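4.2 Bedside surfaces and small objects

Side tables came up in most of the 60 rooms in the Dirkstead survey, and they get less attention than desks or beds. We looked at what stays on them and where the wiring goes. Coding by Kittipong Yensuk, second pass in June. Entry 1231 is used throughout this section – a round wood table, a phone, one small white object.

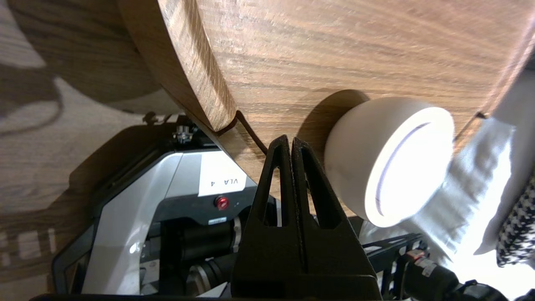 Figure 7a. Rounded rim of the wooden surface, small white object on it. Entry 1231.

Rims matter more than we thought at first. A raised edge keeps small things from rolling off, but makes wiping harder. Not scored in round 2, should of been.

Wiring next. Jack and power socket low on the wall, next to each other, so the table ends up wherever the cord reaches. Slack cable on the floor side was coded as "loose" if any coil was visible.
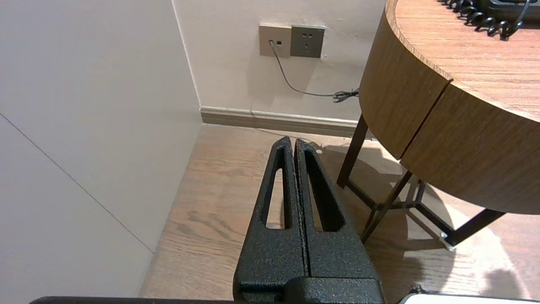

Figure 7b. Wall plates above the baseboard, gray cable running from the jack to a small dark coil.

Loose slack was the most common code by far. Housekeeping staff at the Ratanaporn told us they push it behind the table and leave it – no clips, no ties.

Landline phones were coded by position (front, middle, back) and by cord state.

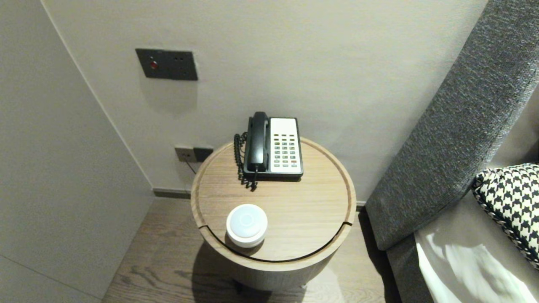 Cord tangles got their own code late in teh project, so early entries had to be redone. Back position was prefered in the rooms with a bed on one side. Front edge left free for glasses, keys, whatever the guest brings.

Small round items were the hard category. Function often unclear from shape alone, so we coded shape and color only. 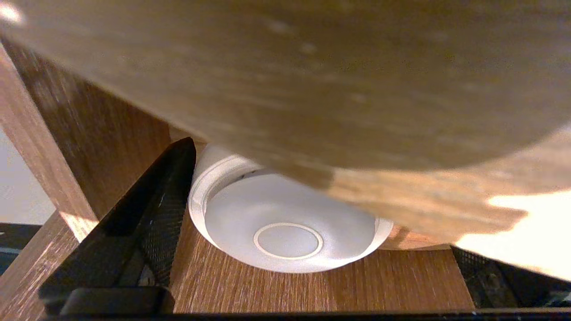
Agreement between coders was lowest for this group. Lids, shallow bowls and small devices got mixed up, see 4.3 for the merged category.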